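New lights on the Rokska Street floors

The lighting work at the Tirnport building is nearly finished. The old fluorescent tubes are gone from the ground floor and both upstairs corridors, and all 124 fixtures on the original order have been delivered. What remains is the rear stairwell and the loading door, which will be done in March once the scaffold is free.

Most people noticed the color first. The old tubes had aged at different rates, so one end of a room could look pink and the other end green. The new panels are all the same neutral white. We looked at a warmer shade for the shared rooms but decided to keep one type throughout so that any spare on the shelf fits any ceiling.

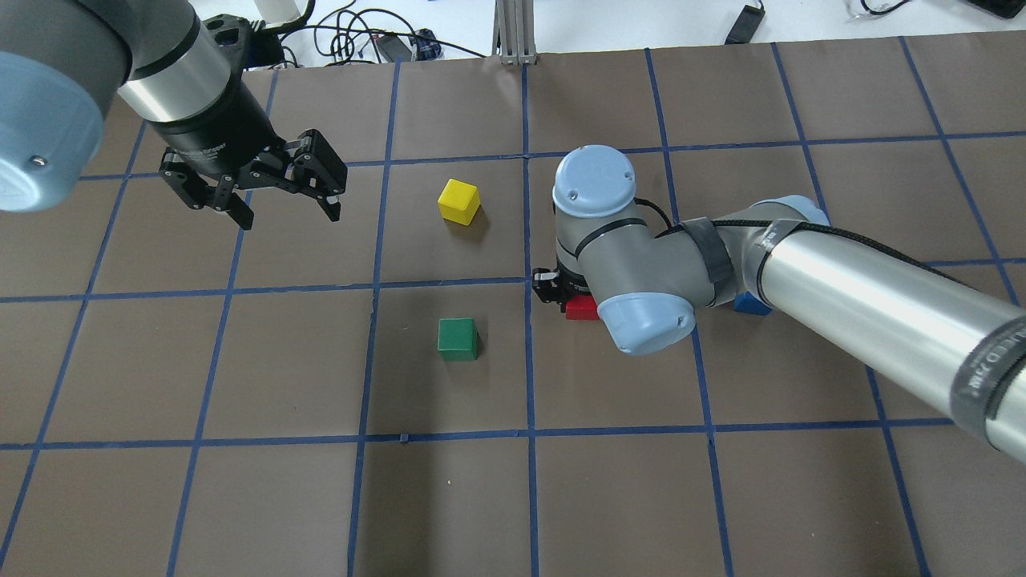
The panels are also brighter than what they replaced, and the installers left them set at full output. If your room feels harsh, ask the front desk to have the level turned down. It is set at the driver above the ceiling tile, so please don't try it yourself. Several rooms on the north side are now running well below full and nobody there has asked for it to go back up.

We had a few complaints about glare on monitors during the first week. In most cases turning the desk a quarter turn fixed it. Where the desk can't move, we have a small stock of diffuser covers. They cut the light a little and they do collect dust – plan on wiping them down when you do your windows.

Sensors and timers

Corridors, restrooms and the mail room now have motion sensors. Lights in those areas go off after eight minutes with no movement. The first setting was much shorter and people were left standing in the dark at the copier, so it was changed.

Work rooms do not have motion sensors. They stay on the wall switch, the same as before, with a timer that shuts everything off at 11 p.m. If you work later than that, press the switch once and you get another 40 minutes. You can press it again as often as you need.

The Vuvham annex is on its own panel and is not part of this change. Its lights will keep working the way they always have until the roof is repaired.
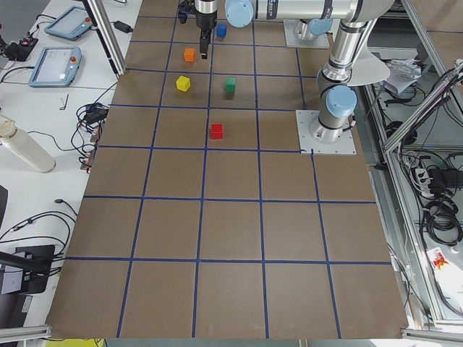

What it costs

The fixtures came from Kong, and the price included taking away the old tubes. Tubes contain mercury and can't go in the dumpster. If you have any stored in a closet, bring them to the front desk before the end of March and they will go out with the last pickup.

The utility paid a rebate of $2,000, which went straight against the installer's bill. The rest came out of the building fund. There is no special charge to tenants and rents are not changing on account of this work.

We don't have a full set of bills yet, so there is no savings number to report. The winter bills are hard to compare anyway – the boiler was down for part of last winter and a lot of people were running space heaters. We'll print the numbers once there is a spring bill to put next to last spring's.
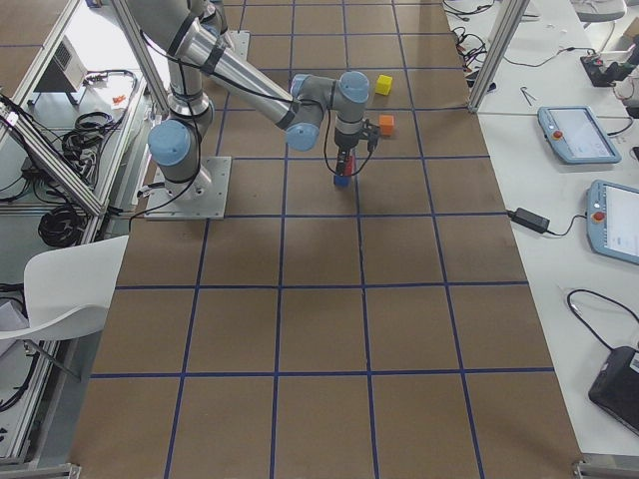
One reader wrote in to ask whether the wall switches could be labeled, as the double ones by the east entrance control rooms that can't be seen from the door. Labels are on order. The same letter said the corridor is much better at night than it used to be, but that the exit sign near the mail room has started to buzz. It has been added to the repair list.

Please report any flickering panel to the front desk with the room number. A panel that flickers in its first year is replaced under warranty.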